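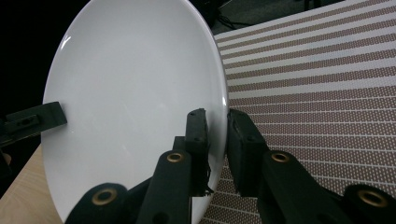
Leonor Fonseca

Spent the morning on the plates. Putting this here for anyone else who has inherited a full dinner service and a small kitchen.

The set came from my aunt Albertina. Most of it is white. The big pieces are oval, glossy, slightly dished, with a thin rim. No maker's name that I can find on any of them.

Ovals are a pain to store. Stacked flat, they take up the whole shelf, and the one you want is always on the bottom. I chipped one that way in February.

So now they stand on edge. I put a plate rack in the cabinet left of the stove. The slots were meant for round dinner plates and the ovals lean a bit, but they hold.

Long side down. I tried them on the short end first and they were too tall for the shelf above.

The cabinet is 17 inches deep. Measure yours before you buy a rack. I returned the first one.

Hold an oval by the rim when you tip it up, and keep your other hand on the face. A glossy glaze is slippery if your fingers are even a little damp.

Washing: one at a time, warm water, soft sponge, never two in the sink together. I stand them up to drain and dry the rims with a towel. Water sits there and leaves a line.

White shows gray marks from forks and knives. Baking soda and a damp cloth took most of mine off. A couple of deep ones are staying.

Someone asked how many I kept. 7 ovals. The rest went to my cousin Lourenço in Losthorpe, who has an actual dining room.

Also asked: felt between them? Only if you stack. In the rack they don't touch.

The soup bowls are still in a box in the hall. They don't fit anywhere and I don't make that much soup.

Ilídio wants the gravy boat. He can have it if he comes and gets it.

Shelf above the rack is now just the mixing bowls and the big colander. Might move the colander. It catches on the door.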